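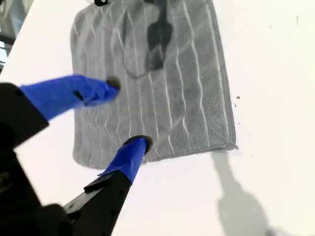 Gray microfiber towel on a white tabletop.

Paredes Laundry Fiber Capture Project
Interim progress report to the Plurnevico Fund
Reporting period ending August
Prepared by Javiera Cabral, project lead

1. Summary

The project measures how much textile fiber leaves a shared laundry in its wash water, and tests whether an inline filter can hold that fiber back at a cost a building operator would accept. The laundry is the ground-floor facility at the Paredes apartments in Stulilden. It serves residents and two cleaning contractors, and the contractors account for most of the microfiber loads.

The baseline phase is complete. Filter units are installed on all machines and the second phase is under way. Work is on schedule except for the drying and weighing of samples, where there is a backlog described in section 5. Spending is within the approved budget. No change to the end date is requested.

2. Work completed

Baseline logging closed with 1,852 wash cycles recorded. The original plan called for fewer. Logging was extended while we waited for delivery of the filter housings, and the additional cycles were kept in the data set. Each record contains machine number, program, water temperature setting, load category and load weight. Load category is entered by the user on a card at the machine and checked by the attendant during staffed hours. Cycles run outside staffed hours are marked as unchecked and will be analyzed separately.

The Drilow filter units were mounted on the discharge side of each machine, between the drain pump and the standpipe. Two machines needed a longer hose because the wall connection sits higher than the drawings showed. The plumber raised a concern about back pressure on the older machines. We fitted a bypass with a pressure relief valve on those, and the bypass has a counter so that any unfiltered discharge is known. The counters are read when the cartridges are changed.

Cartridges are rated by the supplier for 30 cycles. In our use the interval depends strongly on load category. Cotton work clothing and microfiber cleaning cloths fill a cartridge well before the rated point; mixed household loads often pass it with no rise in pressure. We now change on pressure reading, with the rated count as an upper limit.

3. Sampling method

Discharge samples are taken with a splitter that diverts a fixed fraction of the flow into a covered steel container. The contents are passed through a stack of two sieves and then a glass fiber filter. Solids are oven dried and weighed. A subsample from each batch goes under the microscope for sorting into cotton, polyester, polyamide and unidentified.

Blanks are run with an empty drum at the start of each sampling session. Early blanks were higher than expected. The cause was residue in the drain hoses, which carried over from one cycle to the next – a problem for any load sampled directly after a heavy one. The procedure now includes a rinse cycle before each sampled load. Results obtained before this change are kept in the file and flagged, and are excluded from the comparison between phases.

The method sheet has been revised accordingly. The new version also fixes the drying time, which had been left to the operator's judgment.

4. Preliminary findings

The following should be treated as provisional until the weighing backlog is cleared.

Load category explains more of the variation in fiber release than temperature does. New microfiber cloths release the most in their first few washes, after which the amount drops and levels off. Cotton toweling does not show the same drop within the period observed.

Underloaded drums release more fiber per unit of textile weight than full ones. The effect appears on every machine. It matters for the contractors, who tend to run partial loads at the end of a shift. We have raised this with both of them and one has agreed to hold partial loads overnight.

Program length has some influence, but it cannot be separated from temperature in the baseline data because the long programs are also the hot ones. A short series of controlled washes is planned to deal with this. It will use purchased test textiles from a single lot, so that age and wear are the same at the start.

Capture efficiency of the Drilow units will be reported when there are enough paired samples. The pairs processed so far agree with each other reasonably well, but they come from only three machines.

5. Problems and corrective action

Weighing backlog. The drying oven was out of service for part of the period with a failed thermostat. Samples were refrigerated in sealed jars. The oven has been repaired and extra sessions are scheduled. We expect to be current again before the next report.

Card entries. A share of the load cards are blank or illegible. The card has been redesigned with fewer fields and larger check boxes, and a Spanish version is now available at the machines.

Cartridge disposal. The town's waste service has not yet confirmed how spent cartridges should be classified. They are being stored dry in lidded drums. If no answer is received, we will send them out with the laboratory's solid waste, for which a small line exists in the budget.

6. Budget

The equipment line is closed. Filter housings, bypass fittings and hoses came to 3,100 against an allocation of 3,000. The overrun is due to the longer hoses and the relief valves, and is covered by savings in the travel line. We ask Plurnevico to note the transfer; under the grant terms it does not need prior approval.

Consumables are below forecast because cartridges on the household machines are lasting well. Staff time is on forecast. Invoices are filed and can be supplied on request.

7. Next period

Clear the backlog and complete paired sampling on the remaining machines.
Run the controlled wash series on program length.
Obtain a decision on cartridge classification.
Draft the operator guidance – a short document for building managers covering installation, change intervals and cost per load.

The draft guidance will be sent to Plurnevico for comment before it goes to the Paredes management. The cost per load section will stay open until the cartridge intervals for the contractor machines have settled.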